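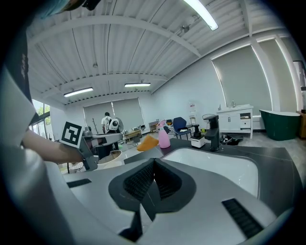
Living With Hard Water

The water in Gestham comes out of limestone, and it has since the first municipal well was drilled behind the feed mill. People who grew up in town don't notice it. People who move in notice it within a week, usually when the shampoo won't lather or the drinking glasses come out of the dishwasher looking like they were rinsed in milk.

Hard water is water with a lot of dissolved calcium and magnesium in it. It picks these up on its way through rock, and how much depends on the rock and how long the water sits there. Hardness is often given in grains per gallon. Anything over 10.5 is usually called very hard. Gestham's two wells test at 20. Omham, nine miles east, draws from a reservoir and sits near the bottom of the scale, so it is common to hear that coffee tastes better in Omham. Flodstead gets a blend of well and reservoir water that changes with the season, and people there complain mostly in late summer, when the wells do more of the work.

None of this is a health problem. Calcium and magnesium are both things the body needs. The trouble is with pipes, appliances, fabric and soap, and with the time spent cleaning up after it.

When hard water is heated, some of the calcium comes out of solution and sticks to whatever is nearby. In a kettle you can see it. In a water heater you can't, but you may hear it. A layer of scale on the bottom of a gas tank traps small pockets of water, and these boil and pop under the burner. Plumbers in Gestham get calls about it every January, when incoming water is coldest and heaters run longest. The usual fix is to drain and flush the tank, which most manuals say to do once a year and most households have never done.

Soap is the other half of it. Ordinary bar soap reacts with calcium and makes a sticky curd that doesn't rinse away well. It's the ring in the tub and the gray cast on white towels. Modern detergents handle minerals better, which is part of the reason bar soap gave way to bottles of body wash and dish liquid in hard-water towns as elsewhere. Using more product helps up to a point. After that it just leaves more to rinse out.

For spots and crust on fixtures, plain white vinegar still does most of what the specialty sprays do. A rag soaked in it and wrapped around a showerhead overnight will loosen most of the buildup. It should be kept off marble and other limestone-based surfaces, which it will etch, and it should never be mixed with bleach. Dark finishes show every dried drop and need some care, as many of them are coatings that don't like acid or scrubbing pads. Wiping them down after use is dull advice, but it works.

The bigger question for most homeowners is whether to put in a softener. A standard one passes water through a tank of resin beads that hold sodium. The beads give up the sodium and grab the calcium and magnesium. Every few days the system flushes itself with brine and starts over. A mid-size unit installed by a local outfit ran $1075 in the quotes we collected in Gestham, with the loop already in place. Older houses without one paid more, sometimes a lot more, depending on where the main comes in.

Then there is the salt. A family of four in Gestham can expect to carry some 35 pounds of it down the basement stairs each month. Skipping the outdoor spigots is standard, both to save salt and to spare the tomatoes. Many people also leave the cold tap in the kitchen unsoftened, for drinking and cooking.

The salt doesn't vanish, either. It goes down the drain, through the treatment plant and into Ruddock Creek, because ordinary treatment does not take chloride out. Towns elsewhere have offered rebates for replacing old timer-based softeners, which regenerate on schedule whether or not anyone has used the water. Newer units meter the flow and run only when they need to. If yours has a clock dial on it and no meter, it is probably using more salt than it has to.

Gestham has talked about softening water at the plant instead. A study put the work at 13 years to pay off, and it has been on and off the town agenda ever since. Supporters say one large system would be easier on the creek than a softener in every basement. Opponents have mostly already bought a softener.

For renters, who can't install much of anything, the choices are smaller. Filter pitchers with the right kind of resin will cut scale in a kettle for a while, though the cartridges wear out faster here than the box suggests. Rinse aid in the dishwasher makes a visible difference on glasses. So does drying them by hand.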